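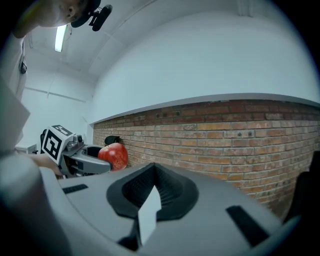 手把手教机器人拿苹果:Kikine实验室开放一周,参观者录下700段示范

本报讯 想教会机器人拿起一个苹果,需要写多少行代码?上周走进Kikine实验室的人得到的答复是:先别想代码,伸手拿一次给它看。

Kikine是一家做机器人学习的小型研究机构,办公室在Kasanora老厂区的二楼。三月的这个开放周,他们把平时只有研究人员使用的手持夹爪搬了出来,让附近居民、学生和几家农产品合作社的员工亲自上手。握住手柄,合拢夹指,把东西拿起来,换个地方再放下,一段示范就录好了。七天下来一共录到700段,比团队原先定的500段目标多出整整200段!

“我们本来担心大家看一眼就走,”项目负责人Akosua Asante说,“结果星期一上午还没到开门时间,楼梯上就排了人。有位退休的女教师一口气录了四十多段,中间只喝了一次水,走的时候还问我们下个月办不办。”

这种示范方式和传统的示教很不一样。过去要给机械臂录一段动作,通常得站在机器旁边,用示教器一个点一个点地存,或者戴上设备远程操控,操作的人要适应机器的速度,也要忍受画面的延迟。手持夹爪省掉了机器这一环:人直接拿着和机器人末端相近的夹爪干活,夹爪上的相机记下视野,带黑白图案的标记块用来推算夹爪在空间里的位置和朝向,张开多大、什么时候合上也一并记录。录完以后,数据经过整理,再拿去训练机械臂上的控制策略。

之所以选苹果做开场任务,团队内部其实争论过。有人提议用积木,形状规整,好抓,也好统计成功率。Asante坚持要用真苹果。她的理由很具体:苹果表面光滑,大小不一,有的带梗有的不带,夹得太松会滑,太紧会留下压痕,人手做起来几乎不用想,机器却样样都得学。“每个人拿苹果的习惯都不一样,有人从侧面包过去,有人从上面扣下来,还有人先轻轻拨一下再夹,”她说,“我们要的就是这些不一样。”

负责硬件的Daithí Carroll这一周几乎没坐下过。他带着参观者熟悉夹爪,讲得最多的一句话是“慢一点,再慢一点”。动作太快,相机画面会糊;手腕转得太猛,标记块会转到定位相机看不见的角度,那一段就只能作废。他发现孩子们学得最快,往往第三次就能做得很稳,反倒是几位工程师出身的参观者,总忍不住研究夹爪的结构,拆装的问题问了一大串,正经示范没录几段。

Carroll还向记者展示了双手协作的任务。两只手各握一个夹爪,一边夹着物品,另一边去接,考验的是左右配合。这类动作用遥控的办法录起来很费劲,新手常常要练上大半天才能录出一段像样的,换成手持夹爪,多数人十几分钟就能上路。记者也试了试,第一次交接苹果就掉了,滚到了桌子底下,第二次总算接住,虽然姿势谈不上好看,Carroll还是痛快地把这一段保存了下来。

他说,掉苹果的那一段也有用处。团队会把失败的示范单独存放,标清楚是在哪一步出的问题,以后可以用来训练机器判断自己有没有抓稳。开放周的失败片段不计入那700段里。

当然,遥控示教并没有被丢到一边。实验室另一个房间里,机械臂的远程操控台整周都开着,参观者可以预约体验,每场18分钟。Asante解释说,两种办法各有长处:手持夹爪录得快,场地随便换,厨房、教室、走廊都行;遥控操作录下的是机器人自己的动作,关节能不能到位、手臂会不会碰到桌沿,当场就看得出来。眼下他们的做法是先用手持夹爪积累大量示范,再用少量遥控数据来校正。

加上开放周之前的积累,Kikine手里的示范数据已经达到1776段,除了拿苹果,还有叠毛巾、摆餐具和往盒子里装鸡蛋。装鸡蛋是Lenihan果蔬合作社提出来的,他们的分拣车间一到旺季就缺人手。合作社派来的几名分拣工在开放周最后一天录了整整一个下午,手法之熟练让研究人员大为佩服,其中一位能在夹起鸡蛋的同时顺势把它转到大头朝上,一气呵成。Carroll说,这个小动作他们从没想过要教,回去之后专门给它加了一个标签。

在演示环节,一台用前期数据训练的机械臂连续抓取了几个大小不同的苹果,放进旁边的篮子。它的动作比人慢,靠近苹果时还会停顿一下,像在犹豫,有一次夹偏了,自己退回来重新对准,围观的人立刻鼓起掌来。一名中学生认为它停顿的样子很像自己同桌做实验,引得周围一阵笑。

不过,团队对目前的水平看得很清楚。光线一变,或者苹果换成从没见过的青绿色品种,成功率就会明显下降。夹爪本身也还有改进的余地,不少参观者反映手柄偏粗,手小的人握久了手腕发酸。Carroll已经画好了新手柄的草图,比现在的细一圈,扳机的位置也往前挪了一些,打算先打印几个样品,请录得最多的那几位参观者回来试握。

数据怎么用,也是参观者问得比较多的问题。Kikine表示,所有片段在整理时都会把拍到的人脸模糊处理,声音不保留,录制者可以凭当天领到的编号要求删除自己的部分。截至发稿时,有两人提出了删除,均已处理完毕。

接下来,Kikine准备把手持夹爪带到校外的Kitow社区厨房,录一批洗菜、摆盘和收拾台面的示范。那里的灶台高低不一,光线也比实验室复杂得多,Asante对此相当期待。社区厨房的报名表已经贴在Kasanora厂区一楼的公告栏上,不需要任何机器人方面的经验,年满十二岁即可参加,未成年人须由家长陪同。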